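Home | Sections | References | Contact
Last updated: January

4. What people keep, and why they say they keep it

I went into this part of the study expecting to write about phones. Everybody has a drawer of old phones, me included, and the Triltthorpe council survey had primed me to think the drawer was the whole story. Then I started the home visits and it was desktop towers all the way down! Under stairs, behind the chest freezer, one holding a laundry door open. Of the 40 households that let me poke around, 29 had at least one computer they hadn't switched on in the past year, and most of those had a favourite excuse ready before I'd got my shoes off.

The excuses sorted themselves out pretty quickly. The commonest was photos ("I'll get them off it one day"), then worry about bank details, then plain old guilt about what the thing cost. Only 12 households brought up the nearest drop-off, the Postenier depot, and half of those had the opening hours wrong. I've coded all of this using Anozie's categories, with one change: I split "sentimental" into photos and everything else, as lumping them together hid the biggest group I had.

What I hadn't planned for was how much the inside of the machine mattered. People who had opened theirs up, even once, to add memory or blow the dust out, talked about it as a set of parts they could pass along. People who never had talked about a sealed box with their life in it. My guess (and it is a guess at this sample size) is that a bit of familiarity makes letting go easier, so the Kurance leaflet, with its neat grey outline of a closed case, may be showing folks the wrong view. 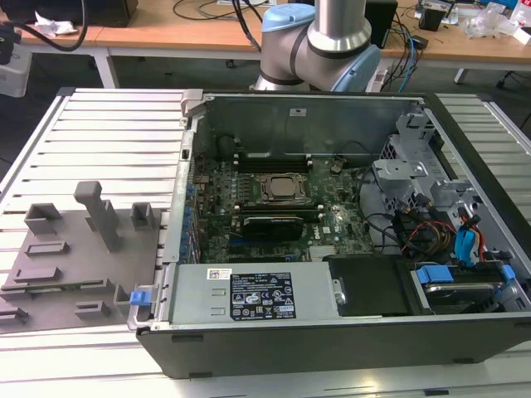

Figure 3. Desktop tower with the side panel off. The processor sits mid-board, with the graphics card below it.

Anatole Lebrun read a draft of this section and wasn't convinced. He thought I had the arrow backwards, and that people who don't fret about their stuff are the ones who'd pick up a screwdriver in the first place. Fair enough. I can't rule that out from interviews alone, and I've toned down the wording in Section 5 to match. The follow-up will ask when the case was first opened and when the owner first thought of getting rid of it, in that order.

Contact the author | Copyright remains with the author | Back to top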